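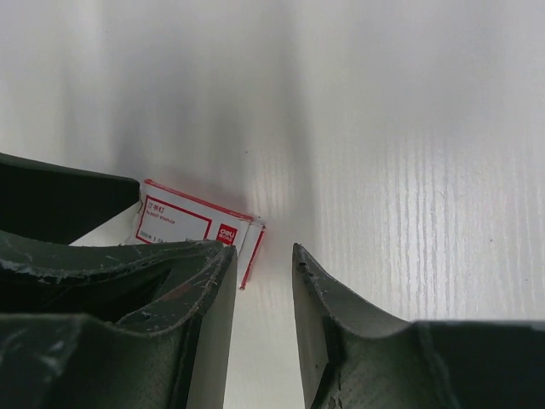

**Ticket:** Low acceptance rate on small carton episodes, wrist view
**Site:** Pramville, Bench 3
**Opened by:** Ekua Tsikata
**Assigned to:** Mawuli Quartey
**Priority:** Normal
**Status:** Resolved, monitoring

### Reported problem

Of the 60 demonstrations recorded for the task "pick up the staple box," 22 were rejected by the Gretent review tool with the message *object not localized*. The same operators, working the same shift, had no comparable losses on the larger cartons. The attached still is the wrist view from one of the rejected episodes, with the fingers in front of the box and nothing yet between them.

### Entries

**Tsikata, Thursday, 9:40 a.m.**
Please confirm whether the rejected episodes may be kept. The Tondano training run is scheduled to use this set, and the operators would prefer not to repeat the work. Joint data and gripper commands are complete in every file I have opened.

**Quartey, 10:15 a.m.**
The files are intact. The rejections come from the automatic labeling step, which must find the object in the wrist view before the grasp begins. In the attached still, the lower dark gripper part covers a portion of the printed face, and the tip of the left finger meets the lower edge of the red "deli" logo. The characters 订书钉 remain readable, but the labeler does not read text. It matches outlines, and the lower outline of the box is largely hidden.

Two other matters may contribute. The tabletop is glossy, with a bright streaked reflection on the right, and a box face that is mostly white does not stand out strongly against a pale surface. I would like these examined before any threshold is changed.

**Forsyth, 11:05 a.m.**
Lighting checked. I lowered the right-hand lamp and recorded 10 test approaches. The reflection was weaker, but the labeler rejected the same kind of approach as before. Lamp has been returned to its marked position so that new episodes match the accepted ones.

**Quartey, 11:30 a.m.**
Thank you. Reflection is therefore not the main cause. Please have an operator repeat the approach from higher up, with a short hold before descent.

**Huaranga, 1:20 p.m.**
Completed as requested. I held above the box for one second with the fingers open, then descended at normal speed. All episodes recorded this way were accepted. I note that the written instructions for this task say only "approach the object" and give no starting height. Several of us had been coming in low from the side to save time.

The box itself also needs a decision. The left edge is crumpled and the upper right corner is bent and frayed. Should it be replaced?

**Quartey, 1:45 p.m.**
Do not replace it. Worn packaging is permitted under the collection plan, and a change of object partway through would require a new object number. Please record its condition in the episode notes.

**Akolgo, 2:30 p.m.**
I reviewed the rejected files by hand. In 3 of them the operator bumped the box before closing the fingers; these should be discarded. The remaining 19 are sound demonstrations and can be labeled manually. I do not support lowering the outline threshold for the Ansah arm — it would also admit episodes in which the object has left the view.

### Resolution

1. Starting height and a one-second hold have been added to the task instructions.
2. The 19 usable episodes have been sent for manual labeling under their original numbers.
3. The labeler threshold is unchanged.
4. Lamp positions are unchanged.

### Open item

The low side approach is a valid way to reach the box, and a policy trained only on high approaches may handle it poorly. Quartey is to ask the Tondano group whether a separate batch is wanted. The ticket will remain in monitoring until a reply is received.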